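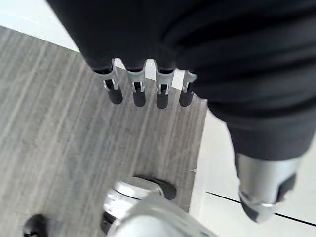

Fabric cover on the hand, fingers not closing all the way after I put it back on

Posted in: Hands and grippers > Setup and care
Viewed 1,414 times

Hi all. Long one, sorry, typing between jobs.

We have a Prorkano hand on the arm in our small test cell. Black fabric cover over the palm and back, a cuff at each finger, silver brackets, black rounded fingertips. Thumb has its own sleeve. It's been fine since we got it, more than 50 hours of picking with no real trouble.

Last week I took the cover off to clean it. First time doing this. Washed it by hand, hung it up, put it back on the next morning. Since then:

- fingers 2 and 3 stop short when closing. Not by much but enough that thin parts drop out
- finger 4 (the far one) closes but comes back open slow, and sometimes sits a bit crooked against the fabric
- thumb is ok I think. Maybe a little stiff when it swings out
- no fault on the controller until yesterday, then two "effort high" warnings on finger 3 in one morning

With the cover OFF everything closes fine. Tried it maybe ten times. So I don't think its the motors or the tendons. Cover back on, same problem again.

What I have tried already:
Pulled the fabric around by hand, helped for a few cycles and then went back.
Re-ran the homing routine, cover on. No change or maybe worse.
Swapped the cuffs on 2 and 3. No change.

The hand looks baggy to me, lots of folds running across the back, but I honestly don't remember how baggy it was before. Did not take a picture before I took it off, lesson learned. The booklet that came in the box has one line about the cover and it just says "refit in reverse order".

Questions I guess:
Is there a right order to put the cuffs on?
Should I home with the cover on or off?
Could it have shrunk?
Anybody run without the cover at all? Our parts are clean and dry, mostly plastic caps and small metal knobs.

Cell is nothing fancy. Arm, the hand, wrist camera looking down past the fingers, parts on a gray wood-grain panel. I can post the homing log if somebody wants it.

Thanks

posted by altitz_bench

74 people found this useful

cuffhanger_91

Had exactly this. Twice. It's the cover and it's almost always the order you put it on.

If you pull the big piece down over the hand first and then fish the fingers through, the fabric bunches up behind the knuckles. Fingers are straight when you do it so it feels fine. Then they bend, the fabric has to go somewhere, and there's nothing left to give. The middle two get it worst in my experience. Motor pushes against cloth and you get your effort warning.

What I do now:

1. Power to the hand off, arm parked somewhere you can get at it from both sides. Not just paused. Off.

2. Cover completely off again, don't try to fix it in place. Look at the brackets while you have them in the open. The slots collect lint and threads. Tweezers, not compressed air, air just drives it further in.

3. Bend all four fingers to half closed. Ours can be moved by hand with the power off, you feel some drag. If yours doesn't want to move STOP and use the jog page to set them there before you power down. Don't force it.

4. Cuffs first, starting from the finger farthest from the thumb. Each cuff goes up over the bracket until the cut-out part of the metal is clear of the fabric. You should see the metal below the cuff and then the fingertip. If the edge of the cuff is down in the slot it will get pinched, that's probably your slow finger 4.

5. Thumb sleeve next. Leave a loose fold at the bend, looks sloppy, leave it. I pulled mine nice and smooth the first time and the thumb would not swing out. The metal end has to be all the way out of the sleeve.

6. Only now the back and the palm. Work the slack UP toward the wrist, away from the knuckles. Folds across the back are normal and you want them. A hand that looks tight and neat with the fingers open is a hand that can't close.

7. Wrist strap last and not super tight. You should get a finger under it.

8. Power up, open and close slow, lowest speed you have, ten or so cycles. Watch the knuckles not the tips. If the cloth goes shiny and stretched at one of them, stop, bring more slack down to that one.

Takes me less than half an hour now. First time was most of an afternoon.

On homing: cover OFF. If you home with a bunched cover on, the hand takes the cloth as the end of travel and then it's wrong even after you fix the cloth. So you likely have two problems now, the cover and a bad home. Take it off, home it, refit it, and then do not home again unless you changed something.

Check your startup script too. Ours was calling home at every boot. Took me ages to find.

comment from altitz_bench
ok this makes a lot of sense. I did it exactly the wrong way, big piece first. And yes we home at boot, just looked. Will redo it tomorow.

comment from cuffhanger_91
Mark your strap with a paint pen once you have it right. Saves guessing next time.

9 people found this useful

tokit

Just run without it. We took ours off months ago at the Andedwood shop and never looked back. Faster to clean, you can see what the fingers are doing, no bunching. Cover is mostly for looks if you ask me.

comment from cuffhanger_91
Wouldn't say mostly looks. Keeps stuff out of the knuckles, and keeps cables from catching on parts. For caps and knobs ok maybe. For anything with strings or bags or loose cloth, no way.

comment from tokit
fair, we only do hard parts

comment from altitz_bench
We do some cloth in the spring so I will need it on eventually. But good to know it runs bare.

31 people found this useful

Tô Bench Notes

Adding a few things on washing and on the camera, the order stuff above is right.

Shrinking: can happen, depends how you dried it. Cool water and hang it, fine. If it went near a heater or in a dryer then yes it may have pulled in, and the cuffs go first. Quick test, lay the cover flat and slide a loose cuff over a bare fingertip. Should go on with a light push. If you have to roll it on like a wet sock it's too small, get new cuffs, the main piece is probably still good.

Make sure it's dry all the way through before it goes back. The seams hold water a lot longer than the flat parts. I give it a full day. Overnight was maybe a bit quick, depends on your room.

Fingertips. While the cover's off wipe them with a damp cloth, nothing stronger. We used a solvent wipe once and the tips went slick, parts slid out for days and we were blaming the grip force. Check that each one is seated straight on its bracket. A tip that's twisted even a little looks a lot like a finger that closes short, so rule that out on 2 and 3.

Brackets. Look along the row from the side with the fingers at the same command. They won't line up perfectly, don't chase that. You're looking for one that's clearly out from the others or that rocks when you push it with a thumb. If it rocks, snug the screw, small driver, gentle. These strip easy.

Camera. You mentioned a wrist camera looking down past the fingers. After every refit check the view before you run anything. Slack pushed up toward the wrist can end up hanging in front of the lens. Ours slowly crept down over a shift and the pick rate went with it, and we spent a morning on the lighting before anyone looked at the live image. Some fabric along the top of the view is normal on ours. What matters is that you see all four tips and the thumb end, and the surface under them. Save one good image the day it's working and compare after each refit. That also fixes your "don't remember how baggy it was" problem.

Shiny metal parts under a wrist camera are their own headache. If your knobs flare out, turn the light, don't touch the exposure first.

How often: we pull the cover once a month and at any effort warning that comes twice. In between just a lint roller over the outside with the hand parked.

comment from altitz_bench
Room is cold in January so yeah, overnight may not have been enough. Seams did feel a bit cool now that you mention it.

comment from Tô Bench Notes
Then I'd take it off again regardless and give it the day.

Update from altitz_bench, 1 February 2018

Did the whole thing. Cover off, dried a full day, took home out of the boot script, homed bare, cuffs from the far finger in, thumb sleeve with the loose fold, slack up to the wrist.

2 and 3 close all the way now. No warnings so far. Finger 4 had the edge of the cuff down in the slot like you said, pretty chewed up, so I ordered a spare set of cuffs and it's running on the old one til they get here. Still opens a hair slower than the others. It also still leans on the fabric a little when it's open but it isn't catching on anything.

Found a lot of lint in the bracket on 3. Tweezers worked.

Fingertip on 2 was twisted a bit too, no idea for how long.

Camera view was fine. Saved an image this time. Strap is marked.

Marking the first answer as the fix. If finger 4 is still slow with the new cuff I'll start a new thread with the log.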